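Drovham cup loan scheme to carry on through the winter

A scheme that lets people borrow a cup for their takeaway drink and hand it back later is to continue in Drovham until the end of March, the town council has confirmed.

The trial started in July and was due to finish this month. Figures given to councillors show that cups were borrowed 2,923 times at the six places taking part. At the close of the count, 218 cups had not come back.

Customers pay a £2 deposit when they buy a hot drink and get it back when they return the cup to any of the shops in the scheme. There is nothing to sign up for and no app. Returned cups go into a crate behind the counter and are washed on the premises.

Esi Owusu, who runs the scheme for the council, told the meeting that the losses were lower than the team had planned for.

"We bought enough cups to cover a lot more going missing," she said. "Some of the ones we've marked down as lost are probably in people's kitchens or in the car. We had four come back in one carrier bag in the last week of the count."

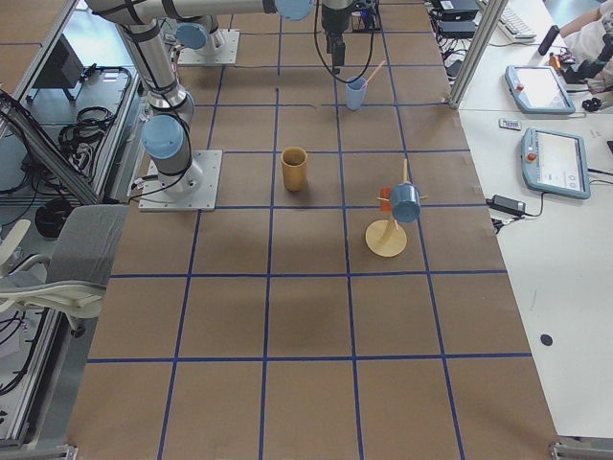
The deposits on cups that are not returned go towards buying new ones. Ms Owusu said this did not meet the full cost of a replacement, and the difference had so far come out of the council's waste budget.

Dobre, the bakery and café on Station Approach, was by far the busiest of the six. It lent out cups 1,490 times, more than the other five put together. Staff there said most borrowers were people catching the early trains, who took a cup on the way out and dropped it back in the evening.

That has caused one difficulty. Dobre closes at 4pm and many of its customers do not get back to the station until after six. A return box was put up by the side door in August, but it fills quickly and the bakery has asked for a larger one. The council has agreed to pay for it. It will be fitted before the clocks change.

The market café and the kiosk in Mill Gardens reported fewer loans. At the kiosk, staff said many customers drink at the tables and were already being given an ordinary mug, so there was little call for a cup to take away. The kiosk shuts for the winter in any case and will drop out of the scheme until Easter.

Two of the shops told the council they had found the extra washing hard to fit in at busy times. One has a single sink and no dishwasher. Councillors were asked to consider a shared washing service, with cups collected by van each evening, but officers said the price could not be justified for the number of cups in use at present. The idea will be looked at again if more shops join.

Councillor members of the environment group also asked why there had been no attempt to measure how many paper cups had been saved. Officers said that would have meant asking shops for sales records going back over a year, and that two of them had not been willing to share them. They pointed out that litter pickers in Mill Gardens had been asked to note paper cups separately from September, so there should be something to compare by next summer.
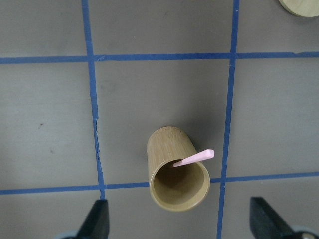
Choice of cup

The council has yet to decide what the next batch of cups will be made from. Those used in the trial are hard plastic, supplied with a push-on lid, and come from Famora, which also provides the deposit stickers. They are light and stack well, but customers have complained that they stain with tea and that the lids are stiff.

Three other kinds are being considered: steel, glass with a sleeve, and bamboo. Samples have been on show at the library and visitors were invited to leave comments in a book by the desk.

Glass drew the fewest comments and most of them were about breakages. Steel was liked for its strength but several people wrote that it was too hot to hold without a sleeve, and one of the shops has said it would not want to handle steel cups straight from the dishwasher.
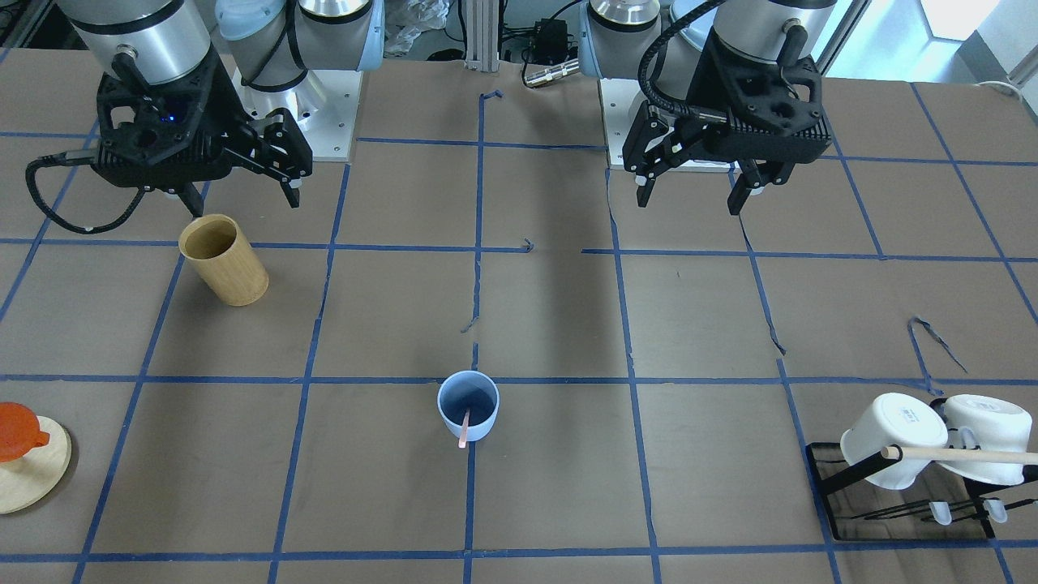
Bamboo was the choice of most of those who wrote in the book, though officers are being careful about it. The word is used for two quite different things. One is a cup moulded from powdered bamboo mixed with a resin, which may not be suitable for hot drinks, and the council has ruled that sort out. The other is a plain cup cut or turned from the plant itself, like the bamboo cup standing on the blue-taped table in the photograph. Cups of that kind can split if they go through a dishwasher day after day, and they have no standard size, so fitting a lid is awkward.

Ms Owusu said she understood why people liked the look of them. "They're nice things to hold. But we have to think about a café washing forty of them at a time and putting them back on a shelf, and about somebody walking up to the platform with one full of coffee and no lid."

She said the most likely outcome was that plastic cups would be kept for the winter and a small number of another kind tried in the spring, at one or two shops only. No supplier has been chosen for that.

The council will also look at having a smaller cup. At the moment only one size is offered, which holds a large coffee, and customers who order a small one have said they feel short-changed when it arrives less than two-thirds full. A smaller cup would have the same deposit so that tills do not need changing. 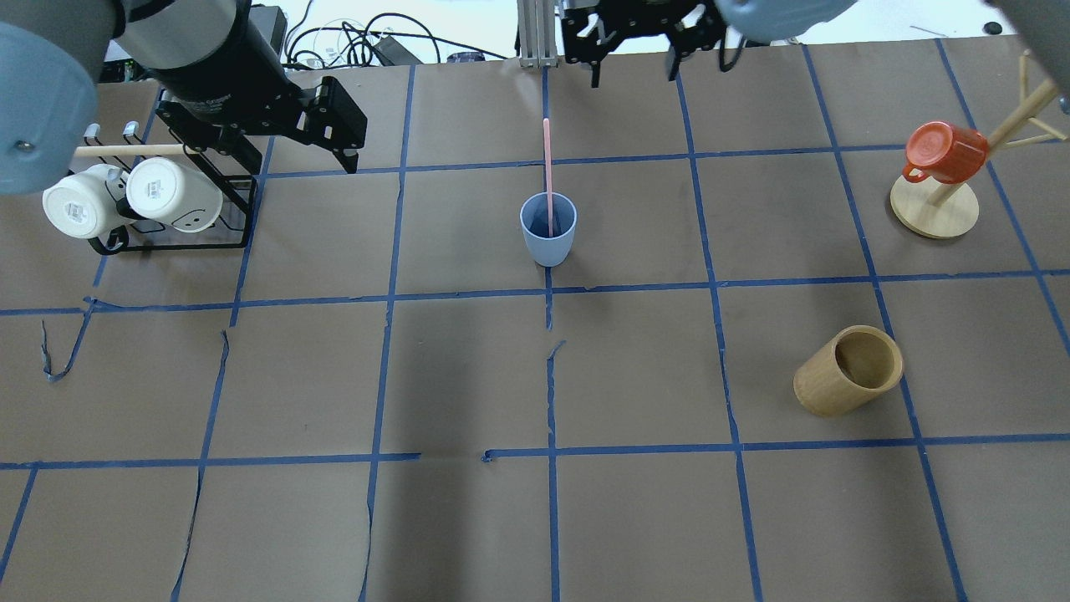
Blue tape divides the brown paper into squares.

New shops wanted

Three more businesses have asked to join, among them Brarnari, the sandwich shop on Chapel Row. It hopes to begin lending cups next month if enough can be spared from the existing stock. The other two are waiting for food hygiene visits, which have to be carried out before a shop can take in used cups.

The council would like to hear from places near the hospital and the sixth-form college, where it says a lot of takeaway drinks are sold and where no shop is yet taking part. Businesses do not pay to join. They need a sink with hot running water, space for a crate, and somebody on each shift who knows how the deposits work. A short visit from the council's waste team is included.

Existing rules stay as they are for customers. Cups can be returned to any shop in the scheme whether or not it is where they were borrowed, and the deposit is paid back in cash or to a card. They should be emptied first but do not have to be rinsed. Chipped or cracked cups are accepted and the deposit is still returned.

People who have a cup at home from the summer can take it back at any time, and there is no charge for keeping one a long while. Cups borrowed from the kiosk in Mill Gardens should be taken to Dobre or the market café while the kiosk is closed.

A list of the shops taking part is on the noticeboard outside the town hall and at the library desk. The next report on the scheme will go to councillors in February.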